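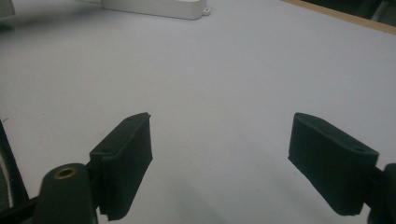 *Tabletop, pale grey with a touch of lavender.*

# Give me a big shared table over a pod any day

March 15, 2023

Guvville council has plans out for the library refit, and I've been through all 68 pages of them with a cuppa and a growing sense of grumpiness. The carpet's fine. The new returns chute is fine. But the long tables by the window are going, and where they used to be we're getting 12 "focus pods" from a mob called Pimine, each with its own little door, its own little light and a booking system you run from an app called Ding.

I've got nothing against doors. I use them daily! But I reckon swapping a table for a row of cupboards is a rotten trade, and I want to have a go at saying why before submissions close in July.

I started using those tables when my place was being restumped and I couldn't hear myself think. I'd planned on a fortnight and stayed nearly two years (the house has been quiet for most of that, I just liked it better at the library). I've done my tax there, and written most of a terrible novel, and learned to turn a sock heel off a woman who noticed I was making a mess of it and slid her chair over. That last one doesn't happen in a pod. She'd have needed to knock.

People say shared tables are distracting, and yeah, they are a bit. Somebody sniffs. Somebody eats a very loud apple. There's a bloke who reads the cricket scores under his breath, every one of them, including matches in countries he can't possibly care about. But I get more done next to the cricket bloke than I ever have shut in a room on my own, where the only person keeping an eye on me is me, and I'm a pushover. Put me at a table with three strangers working and I'll work too, mostly out of embarrassment.

And you learn things at a table! How much room you're taking up. When to shift your bag without being asked. Whether the person across from you would like a chat or would like you to go away. My whole generation seems to be getting worse at this (me included, I once had a full argument on speakerphone in a waiting room and only worked it out afterwards) and I don't see how it gets better if every public spot we've got is carved up into singles.

The power point argument gets wheeled out a lot too. Old tables, not enough plugs, laptops flat by lunch. Fair enough, that's a real nuisance, and I've done the crawl along the skirting board with my charger in my teeth. But you can sort that with a few power boards on the table and someone to tape down the leads. You don't need to rebuild the joint. The cheapest pod in the plans costs more than my car did, and I'd bet a decent lamington that most of what people love about it is the socket.
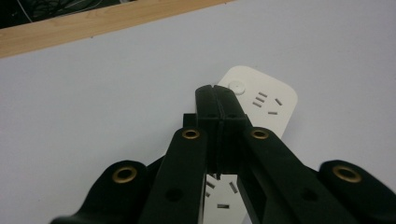 ## What they did in Lostholm

Lostholm put its pods in a few years ago, and I went over on the bus to have a sticky. It's a lovely library, I'll say that up front. Big skylight, good biscuits at the desk. The pods were all booked out, according to the screen. I walked past and more than half had nobody in them, just a glowing red strip over the door to say somebody had reserved it and presumably gone to the shops.

Meanwhile there were kids doing homework on the floor in Large Print. On the floor! With their books fanned out on the carpet, because the one remaining table seats six and a jigsaw had it.

I asked at the desk how you'd get a pod if you didn't have a smartphone and was told, very kindly, that staff could book one for you if you rang ahead. So you need a phone, and a plan, and to know at breakfast that you'll want to sit down at two. I don't run my life like that and I don't know many people who do. The good thing about a table is that you walk up to it.

## Fine, keep some of them

I'm not a complete ratbag about this. If you've got a telehealth appointment or a job interview, you want a door, and you should have one. Same goes for anyone who finds a busy room hard going. Build three pods, put them up the back near the printers, and let people walk in when they're free.

Then leave the window alone. That's the best light in the building and right now anyone in town can have it, for as long as they like, for nothing, so long as they'll budge up a bit when someone else comes along.

The submission form is at the front desk and on the council site. It allows 300 words, so mine's going to need a trim.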